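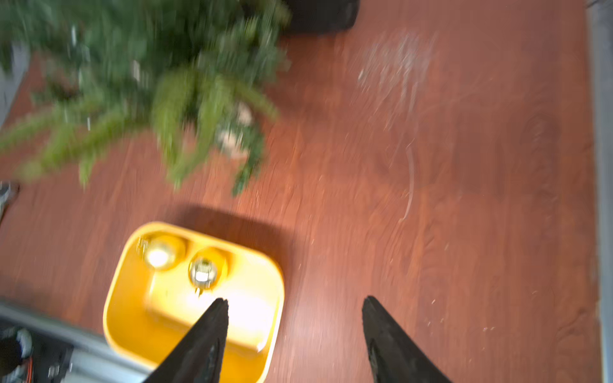

My sister says that a landlord who calls a floor "original hardwood" is telling you it will not be repaired. She texted me this the night before I signed the lease. I signed the lease.

Home Threads Saved About

January 16, 2024
by the tenant upstairs

Thread on living with old floors. I have been at it since July and I now hold opinions I never asked for.

First, the sound. Every board has its own note. The one by the bathroom door is the worst, and it's the one you have to step on at two in the morning. I've tried the edge. I've tried a sort of lunge. The lunge woke the downstairs neighbor.

The downstairs neighbor owns a broom. I know this from the ceiling side of the relationship.

Second, the slope. I dropped a grape in the kitchen and found it in the bedroom. The building manager came by with a level, looked at it for a while, and put the level back in his bag. "It's settled," he said. I asked if it was done settling. He said these places are never really done.

Every bookcase in this apartment stands on folded cardboard. The cardboard is from the box the bookcase came in, so in a sense it was included.

Third, and this is where the money goes: the gaps. In summer you'd hardly notice them. Then the heat comes on and the wood shrinks and you could file mail in there. Lost so far: one earring, most of a box of pins, a guitar pick, and the tiny hex key I needed to fix the chair.

I asked online what to fill them with. Results, in order of confidence: rope, sawdust and glue, nothing, caulk, absolutely never caulk, and a man who told me to move.

I went with rope. You push it in with a putty knife and it looks like the deck of a ship, which I was told would be charming. It took me a whole weekend to do one room and my knees have filed a complaint.

A word about products. The hardware store on my corner carries two floor cleaners, Trirneo and Skoson. The guy at the register swears by Trirneo. The woman who stocks the shelf swears by Skoson. They do not appear to have discussed it.

I bought Trirneo. It smells like a lemon that went to law school. The floor looked great for a day, and then I could see every sock print I'd made since lunch.

So I bought Skoson. The floor looked the same as before I cleaned it, and I have come to think that's the better product.

(Yes, I know about plain water and a barely damp mop. Four of you have told me. My grandmother also told me, and she got there first.)

Rugs. Everybody says get a rug. I priced a wool one at Juntunen and it was 4,000 dollars, and that was with the little red sticker on it. I stood there petting it like a horse at a county fair and then went home.

What I own instead is a Grekdale runner with a rubber backing. Two weeks later I read that rubber backing can discolor an old finish. I haven't lifted it to check. I'm at peace with the runner as long as we don't talk.

Refinishing quotes, since people asked: I got two. One company wanted 10 days and all the furniture out. The other wanted 9 days and all the furniture out, plus me. The landlord wanted to know who I thought was paying for this.

Both of them told me the same thing, by the way - there may not be enough wood left to sand again. It's been done too many times. A floor can apparently be improved until it's gone.

So the worn spots stay. There's one in the front hall and one where a stove must have been, before somebody moved the kitchen. Also a pale patch by the window that I think was a chair. Someone sat there for years looking at the parking lot. It was probably not a parking lot yet.

I put my chair there too. The light's good and it's the only level part of the room.

Update: the lease renewal came. Rent's going up, and the listing for the unit across the hall now says "restored original hardwood." I've been in that unit. They put down a rug.

Update to the update: found the hex key. It was in my coat.

More threads
The radiator has two settings and I control neither
Things my oven calls 350
10 paint chips that are all white
I tried to return a shower curtain
Window screens, a grudge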